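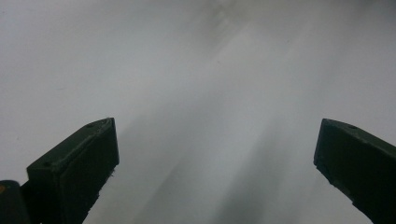
Pale grey behind dark green

Pale grey is a group of light colours lying between white and mid grey. The colours in the group have little or no hue of their own and reflect most of the light that falls on them. The name is used in printing, house paint, textiles and screen design, and its limits differ from one trade to another. In everyday English it overlaps with light grey, silver grey and off-white.

Definition

A grey is called neutral when it reflects all parts of visible light to the same degree. Few surface colours meet this test fully. Most pale greys sold as paint lean slightly towards blue, green, yellow or red, and are described in the trade as cool or warm according to the direction of the lean. The lean may be hard to see when the colour is viewed alone and plain when it is set beside a true neutral.

On screens, a neutral grey is made by giving the red, green and blue channels equal values. A pale grey has high values in all of them. Small differences between the channels produce a tint, and the eye is more sensitive to such tints in light greys than in dark ones.

Effect of surroundings

The look of a pale grey depends strongly on the colours next to it. Against white it appears darker, and against black or a very dark colour it may be taken for white. This is known as simultaneous contrast. A strongly coloured neighbour also pushes the grey towards the opposite hue, so that a neutral grey beside green can seem faintly pink. The effect is weaker where the neighbouring colour is dull or very dark.

Lighting has a further effect. A grey that matches a sample in daylight may fail to match it under a lamp, a fault called metamerism. It occurs when two surfaces have been made with different pigments which happen to give the same result under one light only.

Production

The simplest pale grey paint is a white base with a small amount of black. Titanium dioxide is the usual white pigment. Carbon black gives a grey with a brownish or bluish cast, depending on the size of its particles, while black iron oxide tends to be weaker and easier to control. Greys can also be mixed from pairs of opposite colours, such as blue and orange, with white added.

Because so little black is needed, small errors in weighing cause visible differences between batches. Makers therefore add the black as a thinned paste.

Named shades

Humden grey is a cool pale grey with a slight blue lean, first used on shutters and railings in the town of Humden. It was sold as a dry powder for limewash and later as a ready-mixed oil paint. The Drerkik colour card lists it as shade 3584, next to a warmer version intended for indoor woodwork. The card was last revised on 9/9/23, when the two versions were given separate entries.

Pastolia grey is lighter and has a trace of yellow. It is found mainly on plaster, where it is applied in 2 thin coats over a chalk ground. Older samples are often darker than the present shade, as the oil in the upper coat yellows with age. The two shades are sometimes confused in sale catalogues.

Use

Pale grey is widely used as a background. It causes less glare than white and shows fewer marks, and it alters the apparent hue of nearby objects less than a coloured ground would. Viewing booths for printed matter are commonly painted in a neutral grey.

In textiles the colour may be obtained by dyeing, by blending dark and white fibres before spinning, or by leaving cloth unbleached.

See also

Achromatic colour
Limewash
Metamerism
Off-white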